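Nazari, a block sorting arm in a shared workshop

Photo gallery by Touran Pakzad
Saturday, August 7, 2021

Welcome to my gallery page. Many people from the Sustora workshop asked me how the arm project is going, and I always promised to put something online. So now I put it. My idea is simple: an arm that picks up small plastic blocks and puts each kind in its own place. I named it Nazari, after the street where I grew up, and the name stayed.

I am not an engineer by profession. I repair sewing machines, and from this work I have patience with small screws. Everything about motors I learned in the evenings from Damián Becerra, who has the bench next to mine, and from reading many forums where people argue about bearings. Fiona Munro cut metal for me when my own cuts were not straight. Thank you to both.

The table

The blue table with holes belongs to the workshop and all members can use it. It is very good for this kind of work. If I want to move something, I unbolt it and bolt it again in another hole, and I can write down which hole it was. Before, at home, I used clamps on my kitchen table, and every morning I had to remove everything for breakfast. After that I had to do the calibration again in the evening. I did this for 2 months and I do not recommend it.

The board

The blocks do not stand directly on the blue table. I tried this first and the camera was confused by the dark holes. It saw a hole and believed it was the shadow of a block. Niloufar Hashemi had a maple board left from a kitchen job and she gave it to me for the price of one cake. I sanded it and left it without oil, for less reflection. The strips have different tones, and the darker ones are useful for me. When I speak with Damián on the phone I can say "it misses near the dark band" and he knows where I mean.

The blocks

I printed all the blocks on the workshop printer. The first ones had smooth sides and they slipped, so I gave the next ones a rough pattern, similar to the handle of a good screwdriver. It takes longer to print, but I am happy with it. The colors are what we had on the shelf: red, green, blue and yellow. The heart was a wish from my niece. It is the most difficult shape of all, because the sides are round and they come together at the bottom — there is no comfortable place to hold it.
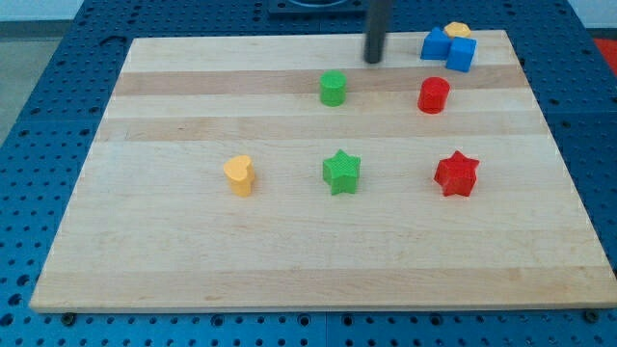 Stars, cylinders and the yellow heart on the maple board, with the blue cubes and the yellow hexagon in the back corner. The black rod of the arm is behind the green cylinder.

For the tests I like to keep the front part of the board free. The camera is then less confused, and I can put my hand there to change something without pushing the other blocks. In one corner I make a small group, with pieces touching or one lying on another, because in real life things are not always nicely separated. This corner is where the program makes most of its mistakes. With single blocks it is already quite good.

My longest test until now was in July. I made 260 attempts over two weekends and wrote each one by hand in a notebook, with the color, the shape and one word about what happened. The most frequent word is "slipped". The second is "turned", which I use when the block comes up but not in the direction I wanted. Damián says that I should let the computer write the notes. He is right, but when I write by hand I look more carefully.

Numbers, for those who asked

The project has cost me 546 dollars, without the printer plastic, which is included in the membership. The motors were the biggest part. I burned one motor by my own mistake, a wrong cable, and it is also included in this sum. Now I have a label on every connector — also on the ones where it is "impossible" to make an error.

What comes next

I want to make the movement down softer. At present the arm goes to the last 5 millimeters with too much speed for my taste. Then I will work on the heart again, maybe with a different angle of approach. Fiona also wants me to try wooden blocks, and I said yes, but first the plastic ones.

If you are a Sustora member and you need the blue table, please write to me one day before and I will move my things. I ask only that you do not loosen the two bolts at the front of the board. I spent a full evening to find this position. Questions about the program are welcome too, only please be patient with my answers, I reply mostly on Sunday.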